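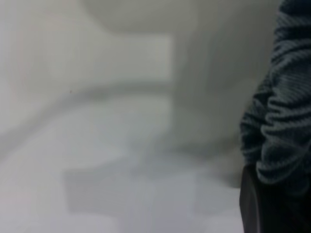
Sweater stretched out at the cuffs and hem after washing - can it be saved?

Genalyn Pascual
December
2 min read

I have a heavy ribbed wool sweater that I bought secondhand in Badton. The label says hand wash. I washed it in the bathtub, squeezed it out and hung it over the shower rail overnight. Now the body is longer than it was and the ribbing at the cuffs and hem has gone slack. The sleeves come down past my knuckles. It isn't torn and the color is fine. Is there a way to get the ribbing to pull back in, or do I need to have someone reknit the cuffs? I don't own a dryer but there is a laundromat near me.

Maricel Mangubat

Most of this can be fixed if the sweater is all wool. The weight of the water pulled it down while it hung, and wool will usually go back if you wet it again and dry it flat.

Soak it in cool water for 40 minutes with a little wool wash. Don't rub it. Let the water out, press the sweater against the side of the tub, then lift it with both hands underneath so no part of it hangs. Roll it in a dry towel and kneel on the roll. Do this again with a second towel.

Lay it on a third towel and push it back to size with your palms. Work from the hem up. For the cuffs and hem, pinch the ribs together so they sit side by side, and leave them like that. If you have another sweater that fits, measure it first and copy the numbers. Mine took 4 days to dry in a cold room. Turn it over once on the second day and don't wear it until the seams are dry too.

If the cuffs are still loose after that, run a thread of knitting elastic through the inside of the ribbing, two rows, and tie it off at the seam. It doesn't show on thick ribbing. Reknitting is the last thing I would try - matching old yarn is hard.

Check the fiber label before any of this. Acrylic that has stretched mostly stays stretched, and steam makes it worse.

nurkia16

just put it in the dryer on low for a few minutes, worked on mine. it did come out a bit smaller than I wanted so keep checking it. also fold your sweaters, don't hang them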